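The Long Afterlife of the Power Cord

February issue | By the Household Desk
Last updated: 2 May 2026
Filed under: Home & Garage, Keeping and Tossing

Most houses have a place where cords go. In mine it is the bottom drawer of a filing cabinet that once held tax papers. The taxes moved to the computer and the cords moved in. When I cleaned it out in February, I found chargers for phones I could not remember owning and a power supply for an Iltex scanner that went to the dump two apartments ago.

I had planned to throw the whole lot away. It took me most of a weekend to decide what to do with it.
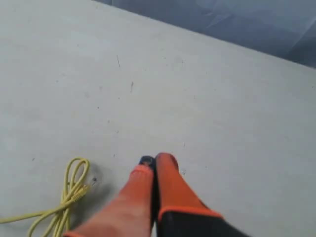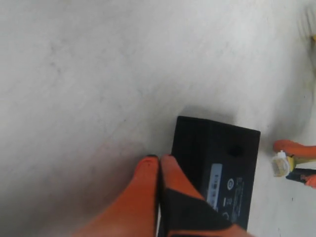

Hamdia Worku told me I was going about it backward, and that the time to deal with a cord is the day the machine it belongs to leaves the house. Tape the two together, she said, and whoever gets the machine gets something that works. A printer without its power supply is scrap. A power supply without its printer sits in a drawer for years while its owner wonders what it was for.

Worku runs the parts counter at Ayele, a repair shop on the main street of Gomuvthorpe. The building dates from 1788 and has been a feed store, a shoe store and a bank. The front room has a long counter and two stools. The back room is shelves, and on the shelves are shoeboxes of adapters sorted by voltage, with the number written on the end of each box in marker.

People come in with a dead keyboard, a baby monitor, a breast pump, a model train. Often the thing itself is fine. The cord has been chewed by a dog, shut in a door or left in a hotel room. The maker wants forty dollars for a new one, or no longer sells it. The shop charges 6 dollars for a used adapter from the shoeboxes, tested at the counter while the customer waits.

The last time the shelves were gone through, the nine-volt boxes alone held 156 adapters. Worku says that is too many. Fewer things run on nine volts now, and the ones that do tend to be guitar pedals, whose owners are particular.

Matching a supply to a machine is less of a mystery than it looks. The label on the machine, or the small print near the socket, gives a voltage and a current. The voltage on the adapter's output line should be the same. The current, given in amps or milliamps, should be the same or higher. A higher number there does no harm, as the machine draws only what it needs. A lower number means the supply may run hot, shut off or fail.

Then there is polarity, shown on many round plugs by a little drawing of a circle with a dot inside it and a plus and a minus sign on either side. The drawing on the adapter has to agree with the drawing on the machine. Some machines are protected against a mistake and some are not. There is also the matter of AC and DC output. Most adapters put out DC, but some older answering machines and modems wanted AC, and the plug may fit either way.

The fit of the plug is the last thing to check, though it is the first thing everyone tries. I did it myself for years. If it went in, I turned it on.

I went home from Gomuvthorpe with a roll of masking tape and started again. I made a pile of cords that belonged to something I still owned, and wrote the name of the machine on a flag of tape near the plug. This was slow. I had to walk around the house with each one and look at the backs of things. The label maker, a Skellent that I have had since college, turned out to have been running on the wrong supply since my last move. It had always printed a little faint.

The second pile was cords I could not match but that were plainly useful: standard cords for monitors and desktop computers, a few USB cables of the older kinds, an extension cord. I kept one or two of each and put the others in a bag for the shop.

The third pile was damaged. A cord with cracked insulation, a bent prong or bare wire showing near the plug should not be kept for anything, and should not be given away either. Many town recycling centers take cords along with other electronics, and some hardware stores keep a bin near the door. They do not belong in the curbside bin, where long cords wrap around the sorting equipment and stop the line. Loose batteries and battery packs need a separate drop-off. Tape the contacts first.

Storing what is left is mostly a question of how it is wound. A cord folded tight and cinched in the middle will crack there in time. A loose coil, as wide as the cord wants to make, lasts longer. Don't wrap it around the brick. The spot where the cord leaves the brick is the first to go, and pulling it back against itself every time you put it away is what kills it. Hook-and-loop strips are better than rubber bands, which dry out and stick.

My drawer now closes. There is one adapter in it that I never placed, twelve volts, with a plug so thin that I have not seen a socket to match. I took it to the counter on my second visit. Worku tried it against a tray of loose plugs, wrote "12" on a piece of tape, and handed it back to me. The twelve-volt box was full.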